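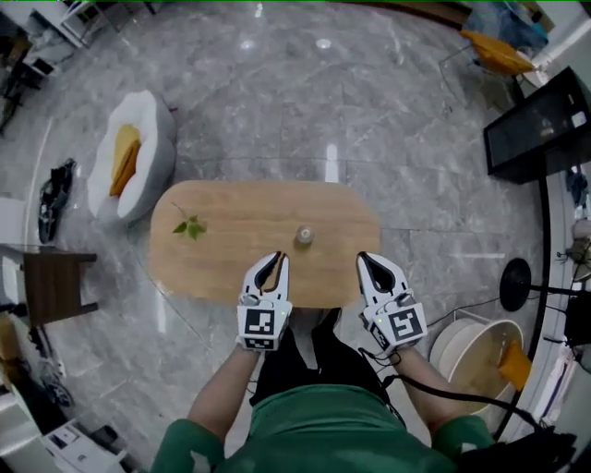
## 2. Corners, Edges, and the Middle of the Table

The literature on shared tables has spent most of its energy on the question of round versus rectangular. Round tables are supposed to make people equal and rectangular ones are supposed to produce a boss at one end. The rounded rectangle, which fills a large share of the offices, break rooms, and kitchens we have ever been asked to sit in, gets very little attention. It is usually coded as a rectangle by authors in a hurry and as "other" by authors who are careful. We were in the second group during our pilot and ended up with a category called "other" that held most of our data.

This section sets out how we described table shape, what we mean by territory, and why we treat the middle of a table as a separate region with its own manners.

### 2.1 Shape

We use "rounded rectangular" for any top with two clearly longer sides and corners that curve enough for a person to sit at one without taking a point in the ribs. Figure 2 shows a wooden top of this kind. The definition sounds generous, and it is. An earlier version set a minimum radius for the curve, and coders armed with a flexible ruler disagreed more than coders armed with nothing. We dropped the ruler.

The surveyed tables came from two sites. Sandel is a shared office building whose tenants rent by the desk and eat wherever they can. Brannigan is a public library with a large reading room and a smaller room where talking is allowed and, in the late afternoon, hard to prevent. Between them the sites supplied 42 tables, of which 9 were excluded for being pushed against a wall. A table against a wall has lost one of its sides, and people treat the survivor like a counter.

Corners matter to us for a simple reason. At a sharp-cornered table, sitters in our pilot lined up their belongings with the edges, and the corner worked as a border that came free with the furniture. At a rounded table there is no such border. Bags, coats, and elbows drift around the curve, and the person on the adjoining side has to decide whether to say something. Almost without exception they moved their own things instead, with an expression we did not have a code for.

### 2.2 Territory

Following common usage, we call the strip directly in front of a seated person the home strip. Everything a sitter puts there is treated by others as theirs, including objects that plainly belong to the building. A stapler placed in a home strip for a quarter of an hour was, for practical purposes, that person's stapler. One was asked for in a tone usually kept for borrowing a car.

The depth of the home strip is where we part ways with earlier work. Previous studies give it as a fixed fraction of the table's width, a tidy solution that assumes people look at the width of the table. Our observers saw no sign of this. Sitters seemed to take their cue from whatever visual line the top offered: a seam, a change in finish, the edge of a placemat someone had forgotten. Where a top had a contrasting border, such as the pale band that runs along the front edge of the light orange-brown top in Figure 2, several participants said in interviews that they thought of it as a place to rest their wrists and nothing else. Whether they used it that way is another matter. People are excellent witnesses to how they would like to have sat.

We would not lean too hard on the border effect. Tops with borders were also, at both sites, the newer tops, and newer furniture is treated politely until the first spill.

### 2.3 The middle

The middle of the table belongs to no one, and small objects go there to become everybody's problem. A salt shaker, a box of tissues, or a small glass bottle like the clear one near the center of the tabletop in Figure 2 can be reached from any side, which in theory makes it common property. In practice, a middle object was rarely cleared away by the people leaving. Each departing sitter seemed satisfied that it had come with somebody else.

We call this abandonment by consensus. It was most visible at Sandel, where a jar of instant coffee stayed in the middle of the same table for our whole observation period in December. It was used daily and washed around. When we asked the regulars whose it was, we were told with confidence that it belonged to the people who sat there before.

At Brannigan the middle was kept clearer, partly through staff effort and partly through signs. The signs ask visitors to "leave the table as you would like to find it," a request that depends heavily on the visitor. One table had acquired a second sign asking people to stop moving the first sign.

### 2.4 Recording

Observers marked positions on a printed outline of each top, dividing it into home strips, corners, and middle. The outlines were drawn in the Kitiseo layout package and had to be redrawn once we learned that it squares off any corner it considers untidy. Finished sheets were entered by hand. Jusumex, which supplied the furniture at Sandel, kindly provided product drawings for its own tops but had no part in the design of the study or in our conclusions, some of which concern its corners.

Each table was observed in sessions of 50 minutes. We chose the length because it matched the booking slots in the Brannigan talking room, and then kept it at Sandel for the sake of comparison. Long lunches are therefore underrepresented. So are very short visits, as a person who sits down, sighs, and leaves gives an observer little time to find a pencil.

Interviews were held away from the table being discussed. In the pilot we had conducted them on the spot, and participants tidied as they talked - sometimes clearing the exact arrangement we were asking them to explain. Moving to the corridor fixed this, although it meant that answers about furniture were given standing up, by people who would clearly have preferred a chair.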